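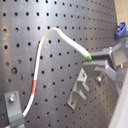
Do I need to be a good sleeper to join your sleep diary project?

Any kind of sleeper is welcome, and I'd especially love to hear from the bad ones. Light sleepers, snorers, people who wake up at 3 and reorganize the linen closet, people who nap in the car before picking up the kids – come on in.

I'm Lerato Mabaso, and I'm looking for people in and near Stavham to keep a sleep diary with me this spring. I write a small local newsletter called Cele, and for the past year my readers have been emailing me about sleep more than anything else (more than parking, even, and you know how this town feels about parking!). So I decided to stop swapping tips and ask a whole bunch of you to write down how your nights go.

What you'd be doing

Every morning for 17 days you fill in one page of a paper diary. It asks when you went to bed, when you think you fell asleep, how often you woke up, what you ate and drank in the evening, and how you feel. There's a blank box at the bottom for anything else. In our little trial run last September that box was my favorite part by a mile. One woman used it to complain about her upstairs neighbor's treadmill and I read every word.

Most mornings it takes 10 minutes, less if you're brisk about it. I'd like you to do it before you look at your phone, but I'm a realist, so before lunch will do.

At the end we have a phone chat, half an hour or so, at a time that suits you. I'll have read your diary by then and I'll ask you about it. You can skip any question you don't like.

Who I'm looking for

Adults, 18 and up, who can write in English or have someone at home who'll write for them. You should be sleeping at your own place for most of the diary weeks, so if you've got a long trip coming up, tell me and we'll pick different dates. Night shift workers, please, please apply. I had only one in the trial and she was a gold mine. Same goes for new parents, if you can face one more thing to fill in.

If a doctor is treating you for a sleep problem, check with them first. I'm a newsletter writer with a lot of curiosity and I can't give medical advice. You won't be asked to change your medicine, your coffee or your bedtime.

What you get

A $50 gift card for Cuma, the bakery on Mill Street, once your diary comes back. If you miss a day or two, you still get the card. Leave those pages blank and carry on – I'd much prefer a blank page to one you made up on Sunday night. You also get a copy of the finished piece before it goes out, and your diary back if you want to keep it.

Your privacy

I'll use a made-up first name for you and leave out your street and your job unless you tell me it's fine to include them. Frøydis Lie, who edits Cele, will see the diaries too. They won't go to anybody else. You can pull out at any point up until the piece is printed, and you don't have to tell me why.

How to sign up

Write to me by mail or drop a note in the Cele box at the Gonance bookstore, by the register. Tell me your name, the best way to reach you, what time you usually go to bed, and one thing about your sleep that bugs you (or that you're proud of, I'm not fussy). A couple of lines is plenty. Please don't send me your whole medical history!

I'll call or write back to everyone, including the people I can't fit in this time. Diaries go out in the mail once I've got your address, with a stamped envelope for sending them back. If your handwriting is terrible, mine's worse, and if you need large print just say so in your note and I'll make you a copy.

Couples can both join, but you'll each need your own diary, and no peeking until you're done.

Posted Mar 12, 2025. Sign-up stays open until all the diaries are spoken for.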